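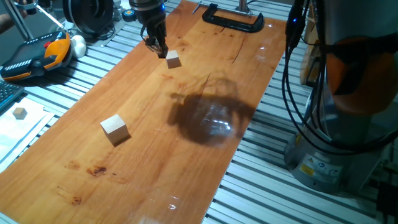 Varnished board on the slotted table, two pale wood cubes on top.

August 31, 2021

Varnish notes, mostly. I promised Nelli I'd write this down before I forgot which jar was which, and I'm already a bit fuzzy on the first one, so here goes.

We're still trying to settle on a finish for the Curndale benches. The client wants that warm old-schoolroom color, kind of orangey, and they want it shiny, and they want people to be able to put coffee cups on it. Fine! I love a shiny bench. But the stuff we used in March (the Honorato amber) went cloudy on us in two places and I would really like to not sand all that back a second time.

So, test strips. Same pine offcuts for everything, planed, sanded to 400, wiped down with a tack cloth. Strip A got the Honorato straight from the can. Strip B got the Honorato thinned, first coat only. Strip C got Flokasden spar varnish with a bit of the shellac underneath for color. I wrote the letters on the back in pencil and then stupidly sanded the back of B, so B is now the one with no letter.

What I saw:

A looks great from across the room and not so great up close. Brush marks, plus a couple of little craters near one end. I think I was overworking it. Valdir says I go back over it like I'm buttering toast, and okay, he's right, I do. Lay it on, tip it off once, walk away.

B leveled out much better. Color is paler after the first coat but it catches up by the third. No craters that I can find with the raking light.

C is the prettiest, hands down. The shellac really wakes up the grain. It's also the slowest by a mile, and I put a thumbprint in it after lunch when I was sure it was ready. It was not ready. Thumbprint stays in as a record of my character.

Cup test: hot mug on each one, 9 minutes, lid on so I couldn't cheat and drink it. A and B came through clean. C got a faint white ring that had mostly gone by the time I swept up. I want to repeat that one when it's had longer to cure, it doesn't seem fair to judge it now.

Side note on dust. The fan over by the glue-up corner is blowing straight at the drying rack. I turned it to face the wall and the next coat on B had far fewer nibs. Could be luck. Please leave it facing the wall for now anyway, and if you have to run the planer, shout first so I can throw the cover over the rack.

Money: Nelli got the quote back from Garkcombe for enough Flokasden to do all the benches and it's 899 with delivery. Ouch. The Honorato is a lot less and we have 2 unopened cans on the shelf already. She's asking them if they'd do a smaller drum.

Leaning toward B at this point, maybe with one coat of shellac under it if the color still looks thin next to the client's sample chair. Have to try that combination before anyone gets excited (me, I'm excited).

To do:
Relabel strip B, on the front, in marker.
Make a strip D, shellac then thinned Honorato.
Redo the mug test on C.
Buy a decent brush. The two-inch one sheds and I'm sick of picking hairs out with tweezers.
Ask Valdir where he put the cone filters, the box by the sink is empty.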